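Twelve kilos and one word I did not know

My flight is in August and I have already started to make lists. My husband says it is too early. He also said this the last time, and then he was the one who drove back for the passport.

I want to write about packing for a long stay, because a reader asked me how I manage with one bag, and because I have changed my opinion about it two times in the last years. When I first moved here I came with everything. I had two big suitcases, a rolled carpet, and a coffee pot from my aunt that was packed inside a winter boot. The man at the counter was very patient with me. I paid for the extra weight and I did not use half of those things. The carpet is still in its plastic.

Now I go home for nearly three months each second year, and I take 12 kilos. This is the limit I gave to myself, it is not the airline's. The bag is a Grovine, the older model with the wide strap, and it was not cheap, but the zip has never failed me. I bought it second-hand from Jihad Tannous, who used to live in the flat under ours and who taught me the English word "dawdle". He said it was what I do in airports. I looked it up and he was right.

My mother does not understand the small bag. For her, a daughter who comes from so far away with so little must be in some kind of trouble. She looks behind me at the door to see if there is more. The first evening she always asks, very softly, if we are all right with money. So I now leave some space for gifts, and I put them on top so they are the first thing she sees when I open the zip. Last time it was two jars of honey and a tin of Bråten biscuits, the ones with cardamom. She put the tin on the high shelf and nobody was allowed to open it until I was gone.

The gifts are the hardest part. When I was younger I thought it had to be something big. Now I think people like something they can finish. Tea is good, soap is good, chocolate is not good in summer. I once brought my uncle a wooden puzzle with 600 pieces and he still tells me, each time, that he is going to start it.

For clothes I have a simple rule. Each top must go with each bottom. It sounds boring and it is a bit boring, but I am never standing in my mother's hallway at seven in the morning with a neighbour already at the door and nothing that matches. I choose one family of colours and I stay there. For this trip it is blue and grey, with one yellow scarf for weddings. There is always a wedding.

I do not roll. I know many people roll and they are very proud of it. I tried it, and my shirts came out like old maps. I fold long things lengthwise first, so they become narrow, and then I fold them over the length of the bag. Shoes go at the bottom, by the wheels. I lay the clothes on the bed the evening before and I take away two things before I go to sleep.

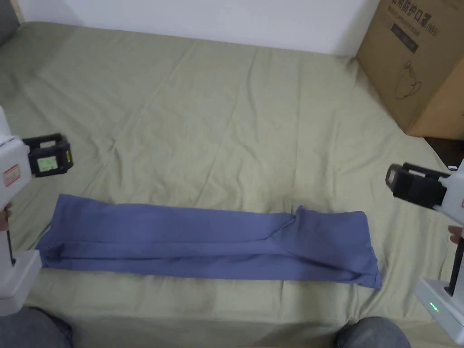 In the morning I usually put one of them back. I think this is allowed.

The papers travel in my hand bag, in a flat case from Jestedik which I have had since I was a student. In there I keep the passports, the vaccination booklet, and a sheet with telephone numbers written by hand. My niece finds the sheet very funny. But when my phone died in the transit hall I called my brother from a borrowed one, and I was glad to have his number in ink.

I also keep the lists themselves. I used to write them on the back of envelopes and lose them, but now I use Skimato, where I can copy the old list and change it. It is a bit strange to read the old ones. One has "baby things??" with two question marks, and my sister's boy is starting school now. Another one has my father's heart tablets, the brand he could not get at home — I carried 60 of them each trip. I have not taken this line out. I just leave it without a tick.

If you also travel between two homes, please write to me what you always carry. I am still looking for a good gift for a cousin who does not drink tea and who has, by my count, enough soap.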